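Progress report to the Leclerc fund: short courses and facilities income at Lasunport

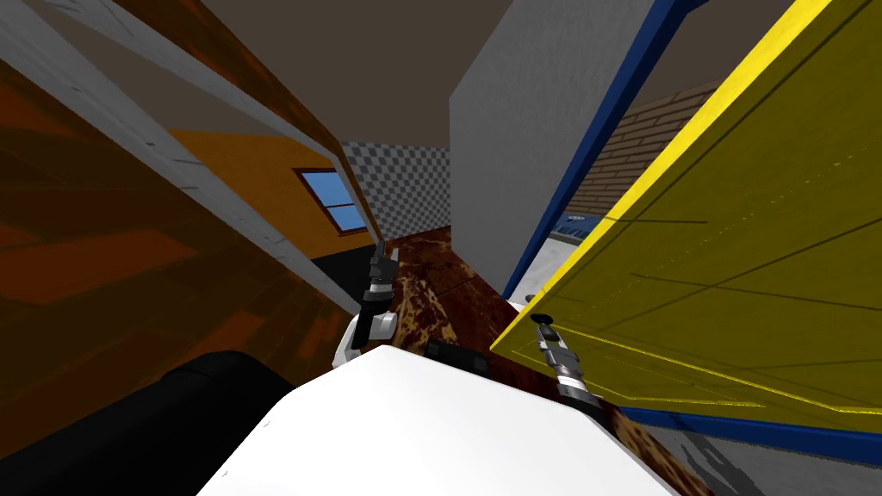
Hello again, and thanks for being patient with me while I got this one together. I know you wanted it before the end of term, but I was waiting on the March figures from our finance office and they came in late (again!), so you're getting it now, with everything in one go.

The short version is that the training college is earning money from people other than its own students for the first time since I've been in this job, and your grant is a big part of why. We've brought in 2,000 from outside bookings since my last report. I know that's small next to what the college spends on diesel for the training launch, but last time I wrote to you the line in the accounts said nil, and I was quite pleased to see something on it.

Most of it came from the basic sea safety course. We opened it up to crews from the ferry firms and the fish dock, and we ran it in the evenings so people could come after a shift. Five of the seven runs we planned have gone ahead. The two we dropped were both in the rainy stretch, when the road in from Trurnia was under water and half the people on the list rang to say they couldn't get through. I've moved those names to the next run and only one person asked for their deposit back.

The survival pool is the thing everybody wants. Fustetton, who run the supply boats out of the east jetty, have asked about hiring it for their own crews with their own instructor. I'd love to say yes straight away. The trouble is that our insurance only covers sessions where one of our own staff is on the poolside, and I've been going back and forth with the broker on whether that can be one person or has to be two. I've quoted Fustetton on the basis of two, they've grumbled a bit about the price, and we've left it there until I hear back. If it comes off, it would be a regular booking and not a one-off, so I'm chasing it hard.

Kamonchanok Jaidee has taken over the bookings diary and the difference is huge. Before, we had a paper book in the front office and another in the engine workshop and they didn't agree with each other, which is how we ended up in the autumn with a cadet class and a paying group both expecting the fire ground on the same morning. Now there is one diary, she keeps it, and nobody gets a room without going through her. A couple of the older instructors weren't keen at first. They've come round, mostly, although I still get the odd note pushed under my door asking for the chart room "as usual".

The engine workshop is where I've got less to show you. We said in the application that we'd be offering paid repair work on small outboards by now, and we aren't. The instructor who was going to lead on it went back to sea (good for him, the pay is much better) and the post was frozen for a while before we were allowed to advertise. We've had some decent applications and I'm hoping to interview soon. I haven't spent any of the money set aside for workshop tools and I'd like your agreement to carry it over. I'd sooner buy what the new person wants than guess and end up with a cupboard full of the wrong spanners.

Spending on everything else is close to plan. The new life jackets and immersion suits are bought, stamped and in use. The classroom repairs came in a little under, and I've put the difference towards printing the course booklets, which we'd badly underestimated. Instructor overtime is over budget, nearly all of it down to the evening runs. I did warn the rector that would happen and he's signed it off, but it does eat into what each course earns, so from the next intake the evening price goes up slightly. The ferry firms have been told and nobody has fallen out with us yet.

I should say something about the cadets too, as you asked last time whether they were losing out. There was a meeting with the cadet reps where I got a fairly rough ride over pool time, and they had a point. We've now fenced off the mornings for cadets, full stop, and outside groups only get what's left. The reps also asked for a share of the income to go on the dormitory showers. I can't promise that myself, but I've put it to the rector in writing and I'd be glad of a kind word from you if he raises it.

What's coming up: the remaining two safety runs, a decision on the Fustetton hire, the workshop appointment, and a first go at a weekend course in radio operation, which people keep asking me for. I've got the syllabus drafted and it's with the licensing people. They've had it a while.

Two things I need from you, then. One is a yes or no on carrying over the tools money. The other is whether you're happy for us to put the Leclerc name on the course booklets, as the next batch goes to the printer shortly and I'd like to get the wording right. An email is fine for both.

Receipts and the attendance lists are in the usual folder, and if anything's missing, give Kamonchanok a ring as she'll find it faster than I will.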